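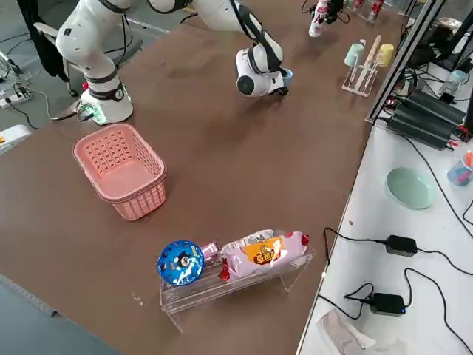
About the Woster School of Retail Practice

The Woster School of Retail Practice teaches the everyday work of small shops: receiving goods, arranging shelves, packing orders and keeping a counter in good condition. The school was established by the Boateng Foundation to serve adults entering their first retail position and shop owners who wish to improve the way their goods are presented. Instruction is given at the main building on Jultedine Street and at the smaller Gitport annex, where the evening sections meet.

Our Purpose

The school holds that the arrangement of goods is a skill and can be taught as one. A customer who enters a neighborhood store forms an opinion of it from the first shelf. Students therefore begin with a bare tabletop and a few ordinary articles, and they remain at that table until they can place, remove and replace each article with care. Larger fixtures, windows and full aisles are introduced only in the second half of the program.

The Display Course

The Display Course is the longest of our offerings and runs for 40 weeks, beginning each August. It is organized around the small display, meaning any arrangement that fits on a counter or beside a register. Students work with clear acrylic stands, plastic baskets, bottles, cups, tins and packaged snacks of the kind sold in most corner stores.

Snack goods receive particular attention. A round tin set on its edge shows its printed face to the customer but needs a steady surface and a neighbor that will not push against it. Cans may be stood upright or laid down according to the height of the shelf. Bags with twisted ends take more room than their labels suggest, and the label should be turned toward the front before anything else is placed near it. Students also learn to read an arrangement from the customer's side of the counter, where a short item is easily hidden by a taller one.

Crumbs and other specks are removed before a display is approved. A soft brush and a dry cloth are kept at every table for this purpose.

The Packing Course

The Packing Course runs for 10 weeks and may be taken alone or together with the Display Course. Its subject is the movement of goods from shelf to basket and from basket to bag. Exercises begin with an empty basket and a written order. Heavy and rigid items are placed first, bottles are kept upright wherever the basket allows, and soft packages are laid on top. Cups and other light household articles are handled last and are wrapped when the order calls for it.

Students are assessed on the condition of the goods, the accuracy of the order and the state in which the table is left. Speed is recorded for the student's own information and does not form part of the grade.

Teaching Rooms and Materials

The Jultedine Street building has 5 teaching rooms, each furnished with large tables, open shelving and a stock cabinet. The school's teaching collection holds 600 articles, including packaged foods from several countries with labels in a number of languages. Students are expected to identify the front of a package by its design and product panel even when they do not read the language in which it is printed.

Opened or damaged food packages are withdrawn from the collection. Food used in class is not offered for sale and may not be eaten in the teaching rooms. A separate lunchroom is located on the ground floor.

Administration

The school is directed by Alaric Dvorak, who joined the faculty as an instructor in stockroom practice and later prepared the present syllabus for the Display Course. The director reports to the Boateng Foundation, which approves the annual budget and the schedule of fees. Questions concerning course content should be addressed to the director's office. Questions concerning fees and payment plans are handled by the registrar.

Admission

Applicants must be at least eighteen years of age. No earlier experience in retail work is required. Applications for the Display Course are accepted throughout the spring and early summer, and a place is confirmed once the registration form and deposit have been received. The Packing Course admits students at the start of each term.

Visits to the teaching rooms may be arranged through the registrar during office hours. Visitors are asked to sign in at the front desk and to leave coats and large bags in the cloakroom.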